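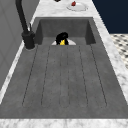 The bore at Pavby had been dropping for eleven weeks when the department sent Glenys Harawira to read it. She drove up from Utard in a white ute with the dip meter on the passenger seat, belted in, and reached the township gate at ten past two in the afternoon.

The gate was chained. A woman in a canvas hat came down the track on foot and undid it.

"Maxine Kerslake," the woman said. "You'll want the log."

"I'll want the bore first."

"It's the same thing."

Glenys signed the visitor sheet on the bonnet. She recorded the odometer, the air temperature and the name of the person giving access. The form had a field for remarks and she left it blank.

The bore was a steel casing in a concrete collar, capped, with the licence number stamped on the cap. She unlocked it, lowered the probe and paid out tape until the buzzer went. She drew it up a hand's width and lowered it again. The second reading matched the first. Standing water level was 75 metres below the top of casing. In February it had been 57. She wrote down both figures and subtracted one from the other, and wrote 18.

"That's what I had," Maxine said.

"When?"

"This morning. It's in the log."

The log was kept in the pump shed, in a hardcover accounts book of the kind sold for small shops. It had been started by Anahera Hoani, whose name was inside the cover, and continued in four other hands. Each entry gave the time, the level, the hours pumped and the wind. Glenys turned back through it. The handwriting changed, the columns did not. Someone had ruled every page in pencil before using it.

"Who did the ruling?"

"Anahera. She did the whole book before she left. Said whoever came next wouldn't bother."

The pages were ruled to the end. Glenys checked. On the last one the pencil was as firm as on the first.

She copied the pumping hours onto her sheet. They were low. Pavby ran its pump for 2 hours a day, early, and had done so since the restriction. A draw of that size would not account for a drop of 18 metres. She did the arithmetic again with the storage coefficient from the regional model, then with the lower one from the old drilling report, and neither came close.

"Is there another bore on this aquifer?"

"Eder," Maxine said. "But Eder's shut."

"Shut how?"

"They all moved to Kilov. You'd have the paperwork."

Glenys did have the paperwork. It said that Eder had been decommissioned, the casing grouted and the pump removed, and it carried the signature of an inspector, A. Te Moana. She had shared an office with Ataahua Te Moana for five years. He was a careful man. He initialled his corrections and he dated his initials.

It was 14 kilometres to Eder by the stock route. She took it slowly on account of the washouts. The road had been graded at some point and then left, and saltbush had come up along the crown of it – low on the near side, waist height further on. She passed the turnoff sign and the base of a second sign that had been removed. At the top of the last rise she stopped and switched off the engine, as was her practice before a site visit, to hear whether anything was running.

Something was running.

It was a low, regular note, an electric submersible under load. She noted the time as 3.50 pm. She drove down with the window open.

The houses at Eder had been stripped for their iron. The hall was standing, and behind it was the bore, with a grouted casing exactly as described in the file. She put her hand flat on the grout. It was sound and old and there was lichen on it. Two metres to the east was a second casing, newer, with no number on the cap. A poly line ran out of it, along the ground and through the fence.

Glenys followed the line. It went downhill past the hall to a depression she remembered from the survey map as a claypan. There was a woman sitting on an upturned drum beside it, wearing rubber boots.

"You're from the department," the woman said.

"Glenys Harawira. Who am I speaking to?"

"Asuka Sugiyama. I used to teach here."

"Are you operating that bore?"

"Yes."

"Do you hold a licence for it?"

"No."

Glenys wrote this down. The claypan was full. The water lay level to its edges, and there were reeds on the far side, and a good many birds standing in the shallows with their heads under their wings.

"It used to fill by itself," Asuka said. "Every year, until the second pump went in. They came anyway, the year after. They walked around on the mud for a week."

"Pavby is down eighteen metres."

"I know. I ring Maxine for the levels."

"Does she know why you ring?"

Asuka considered the question. "She's never asked," she said.

Glenys looked at the outlet of the poly line. It had been laid on a flat stone so that the discharge would not scour the bank. She estimated the flow by eye, then did it properly, with the bucket from the ute and her watch. She did it three times and took the mean.

There was a section of the form headed Use, with boxes for stock, domestic, irrigation and industrial. She held the pen over it for some time. The pump ran on. One of the birds took its head out from under its wing, turned around and put it back.

"I'll need to see the switchboard," she said.

"It's in the hall."

"Is the floor safe?"

"Keep to the left," Asuka said, and got up to show her.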